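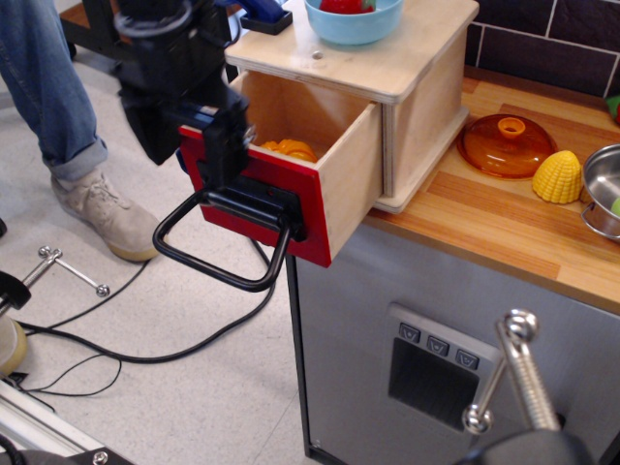
How often do you need to re-zero a small arm that does the same pull all day? Every 200 cycles, and one more time after any finger change, even if the numbers on the screen still look fine.

I look after one cell at Prillilard, a toy kitchen with one arm in front of it. People ask me how it is kept running, so I write it down in a thread. It is mostly small and boring work.

The drawer with the red front is our reference task. Before any other job in the morning, the arm must take the black handle and pull the drawer open. If this goes well I let the cell run. If not, I do not touch the software first. I look at the fingers.

Fingers: ours wear on the inside, near the tip, where the handle bar presses. I change the pads as a pair. Once I changed only one to save money, and the handle turned a little in the grip for two days before I understood why.

The pads are from Kimlow, the softer type. The harder type lasts longer but it slides on painted metal. I clean them with a dry cloth. Alcohol made ours shiny after some weeks.

Grip force. Jamshid Shojaei set it much lower than I wanted, and I argued with him for most of November. He was right. With high force the gripper pushes the handle against the drawer front, and the wrist joint takes the load when the drawer starts to move. Now we close, wait a moment, then pull.

The pull direction should follow the drawer and nothing else. Ours runs in plain wood, so if the path is wrong by a small angle, it binds halfway. I teach the path with the drawer already open and go backward to closed. It is easier to feel the line by hand in this order.

Drawer care: I take it out, brush the dust from the side walls and rub them with a candle. No oil, because the wood drinks it and swells. Then I check the screws of the box. A loose box moves together with the drawer, and the log will say "success" when the drawer did not open at all.

The log, since I mentioned it. At cycle 354 we had our first real fault, a cable rubbing at the elbow. At 1429 it was the same cable again, because I fixed it with tape the first time — please do not do this. It has a proper clip now and a bigger loop, so the joint can turn to the end without pulling.

Cables on the floor are my weak point. I know they should go in a channel. For now, whoever enters the cell walks behind the arm and not in front, and the stop button is in the hand of the second person.

What stays on the counter between runs: the pot lid, the corn, the steel pot, the bowl on top of the box. I leave them in place during maintenance on purpose. When I cleared everything, the arm passed all my checks and then hit the lid in the first real job.

Someone asked about the controller. It is an Oda, the old one. I keep a copy of the settings on a Trulow drive in the cabinet and another one at home. Replacing the controller took us 2 hours with the copy. Without it I think we would lose the week.

Next job is the wrist bearing, it makes a small noise when it is cold in the morning. I will post when I have it open.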